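From: Laiba Swati
To: Campos garden and pantry list
Subject: Re: [campos-list] One bin or many small ones?

On Tuesday, Tusow wrote:
> We've been keeping the small stuff in jars and tins and I can never
> find a thing. Half of it ends up on the windowsill. Does anyone
> just use one big bin? Wouldn't everything get scratched up or lost
> at the bottom? And what do you do about scoops?

Oh, I am so glad you asked this, because I went over to one big bin in May and I love it! I had 124 little containers in the back room before that (yes, I counted when I cleared them out) and I could tell you what was in maybe a third of them.

My two rules for the bin are to go wide and to go low. Sloping sides are wonderful — you can get your hand right down to the floor of it without scraping your knuckles, and small things slide back toward the middle where you can see them. Gray is a good color for it too. White things jump right out at you, and most of my scoops and gloves are white.

As for scratches, sure, you'll get them. Scuffs on the bottom, dusty patches, a few pale marks up the wall. I stopped caring in the first week. A bin is for putting things in!

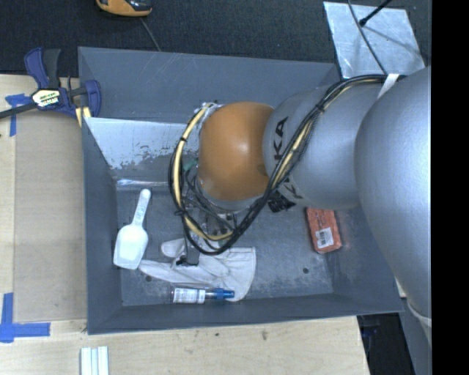 What goes in mine

1. Scoops. The white plastic kind with a broad, shallow bowl and a narrow handle. I keep one for potting mix and one for birdseed, and I wrote the names on the handles in marker after a mix-up I'd like to forget.

2. Gloves. Laid flat on top, never balled up, or you'll be hunting for the second one all morning.

3. Whatever I used that day and plan to use tomorrow. Everything else goes back on the shelf.

I tip the whole thing out every couple of weeks and wipe it down with a damp rag (five minutes, tops). If yours sits partly on a table, make sure the heavy stuff isn't all at one end.

Sultska asked me off-list about lids. I tried one and gave up on it, but I'd love to hear from anybody who has mice to think about.

Tusow, come by and try mine before you buy one, I'm home most afternoons!

Laiba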